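Notebook, player monitoring bench
Wednesday, March

Picking up from the last entry. The question for this week is still whether the chest straps we give the under-20 squad at Floltholm record a clean enough heart trace during hard running to be worth passing on to the club doctor. Resting traces are fine and have been since the fall. Running traces are a mess in places, and I want to know how much of the mess is the strap, how much is the shirt and how much is the player.

Set up for the morning: Haldane straps, the newer batch with the stitched electrodes, plus the old Stunier straps for comparison. Loggers charged overnight. Clocks set against the laptop before going out, then checked again after. The Stunier loggers had drifted by 3 seconds by lunch, and I corrected for it by hand in the file. If anyone reprocesses this, use the corrected file, the one with "shifted" in the name. The uncorrected one is in the same folder and I haven't deleted it.

Session was the standard shuttle test, 20 meter legs, on the indoor turf. Eight players, two runs each, one with each strap, long break between. Half of them wore the Haldane first and the other half wore the Stunier first. Same match shirt both times.

Notes as they came:

Run one, first group. Traces good up to the pace where they start turning hard. After that the baseline wanders at every turn and comes back within a few beats. Readable.

Run one, second group. One strap slid down to the lower ribs before the halfway point and the trace is useless from there. Player said he hadn't noticed. Marked as failed and kept in the count.

Run two. Better overall. Skin was already sweaty by then, which helps the contact, so the second run has an advantage regardless of which strap it is. That was the reason for swapping the order, but with a group this small the swap doesn't fully take care of it.
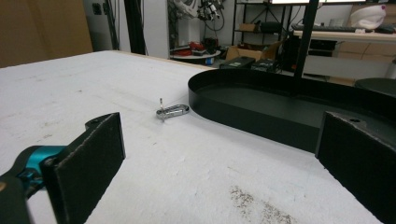
One of the fitness staff asked whether we should just wet the electrodes before the first run and be done with it, seeing that the players already do that at home with their own straps. Fair point. Our sheet says "moisten if needed," and it's plain from the morning that half of them read that as "don't bother." The same person also said that a trace nobody can read is worse than none, as it sits in the player's file looking like a check was done. I agree with that and have written it into the open questions below.

Afternoon went on reading traces. I went through all of them once without looking at which strap was which, marking each minute as clean, usable or bad. Then I unblinded them.

Haldane: mostly clean at low pace, usable at high pace, bad stretches at the turns. The bad stretches are short.

Stunier: clean at low pace, same as the other. At high pace the beat is still there, but the small waves between beats disappear into the noise. Good enough for a heart rate number. Not good enough for anyone looking at the shape of the beat, and the shape is what the doctor asked for.

The automatic flagging in the Floltier software raised 3 alerts for irregular beats. I looked at each of them. Two line up exactly with turns and look like the strap lifting. The third is in the middle of a straight leg, on a Haldane strap, and I can't explain it by movement. It is probably an ordinary extra beat, plenty of healthy people have them, but it isn't my job to decide that. Sent the trace to the club doctor the same afternoon with the player's code and the time stamp, and told the player that I had sent it and why. Wrote both down in the log with the time, 4:40.

I want that last part to become routine. Up to now, flagged traces have gone into the shared folder and the doctor has looked when there was time. That's fine for sprint numbers and no good for this. If a trace gets flagged and we can't put it down to the strap, it should go out the same day, and the player should hear about it from us the same day. The current protocol says nothing on either point. I'll draft a paragraph and put it in front of the others before the next session.

Also worth recording: the consent form the players signed covers "performance data." I read it again at the bench and I'm not convinced a heart trace counts. The wording should say plainly what is recorded, who sees it, how long it's kept and what happens if something looks off. Players who leave for another club should be able to take their file with them without having to ask twice. I'll raise it with the office, as it's over my head legally.
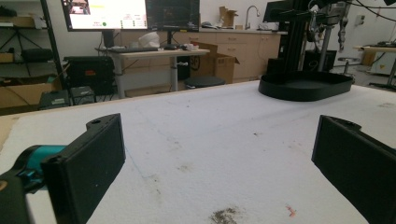
Shirt question, still open. The match shirt is tight over the chest and holds the strap in place, but it rubs against the top edge at each stride. The looser training shirt rubs less and holds less. I did a short trial on myself at the end of the day, jogging the length of the hall in both, and saw more noise with the loose shirt. One person, slow pace, not much of a result. Needs doing properly with the squad.

Other things to sort out:

Strap sizing. The one that slid was a medium on a narrow player. We have smalls and they were in the other bag.

Label the chargers. Two loggers were in the wrong cradles this morning and showed full when they weren't. Swapped them in time.

Turn markers. The cones got kicked about during the second group and at least one leg was run short. Tape on the turf would be better if the hall lets us.

File names. Code first, then strap, then run number. I used both orders today and spent a while undoing it.

Open questions for the group: Do we throw out bad traces or keep them marked as unreadable? Who covers for the doctor on away weeks? Do we want a resting trace right before each run, so there's something to compare against? I lean toward yes on the resting trace. It adds a few minutes per player and the coaches will grumble.

Next session: Haldane straps only, electrodes wetted for everybody, both shirts, same shuttle test. Stunier straps go back on the shelf for heart rate work. Bring the smalls.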